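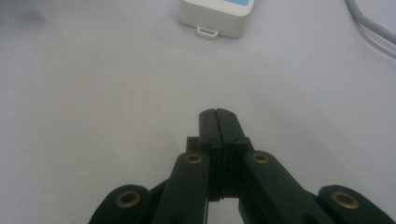

Re: Jernon walnut oil whites, yellowing or not?
Mediums and Supports > Oils > Page 1 of 1

drybrush_dale
Has anybody put real time on the Jernon titanium in walnut oil? The shop near me switched over from Drumov and the guy at the counter says it "doesn't yellow." I've been painting long enough to hear that said of poppy, safflower, stand oil and at least one alkyd. I have a tube, it brushes out fine, a bit loose. I'm asking what it looks like after a couple of years, not what it looks like on Tuesday.

Posted Friday, September 24, 2021

ochre_and_out
I've used it since they brought it out. No yellowing at all. Everything on my walls looks the way it did when I signed it. You'll love it.

drybrush_dale
Looks the same compared to what? Did you keep a swatch of anything next to it?

ochre_and_out
Compared to my eyes. I know what my own paintings look like.

kettleblack
With respect, nobody's eyes are good at that. You see the thing every day and you drift along with it. I was sure my linseed whites hadn't moved until I pulled a frame off and saw the strip that had been under the rabbet. And that strip was darker than the rest, because it had been in the dark! So even the comparison I thought was fair was lying to me.

A-yeong So
I did a swatch card in February last year. Jernon walnut titanium, Drumov linseed titanium, and a Pamico zinc/titanium blend in safflower. Drawn down on primed card, one half in a drawer, the other half on a north wall. The linseed in the drawer is plainly yellow. The walnut in the drawer is a little yellow, less than I expected. The safflower is the palest and also the one I could mark with a fingernail for months. On the wall I can't tell the first two apart.

So "yellows less in the dark" I would sign. "Doesn't yellow" I would not.

drybrush_dale
That's the most useful thing I've read on this forum. Same thickness on all of them?

A-yeong So
Tape on both sides and a palette knife, so close but I wouldn't swear to it. The Pamico is stiffer and went on thicker. If you want to throw out that one, go ahead.

glaze_of_glory
Can we talk about the price? $21 for a small tube and the label says walnut oil without saying how much. I wrote to ask whether it was all walnut or a walnut/linseed mix and got a very friendly answer that didn't contain one.

kettleblack
Plenty of makers mix them. Linseed for a stronger film, walnut for the color. Nothing wrong with it if they say so.

glaze_of_glory
"If they say so" is my whole complaint.

ochre_and_out
Some of you would rather read a tube than paint with it. Old masters used walnut oil and those pictures are fine.

drybrush_dale
The ones that are fine are the ones we've still got to look at. They've also been cleaned, and they were mostly lead white, so I don't know what that tells me about titanium.

Carhuamaca
For what it's worth I put the walnut white in the top layers only and keep linseed underneath. Slower drying on top, faster below. No cracks so far, and "so far" means four winters, so take it for what it is.

A-yeong So
That's the order I'd use too. I wouldn't go thick with it.

drybrush_dale
OK. I'll finish the tube on skies and do my own card, one half in the drawer. I'm not buying the big size on the counter guy's word.

glaze_of_glory
Write to them as well. Maybe you'll get the friendly answer too.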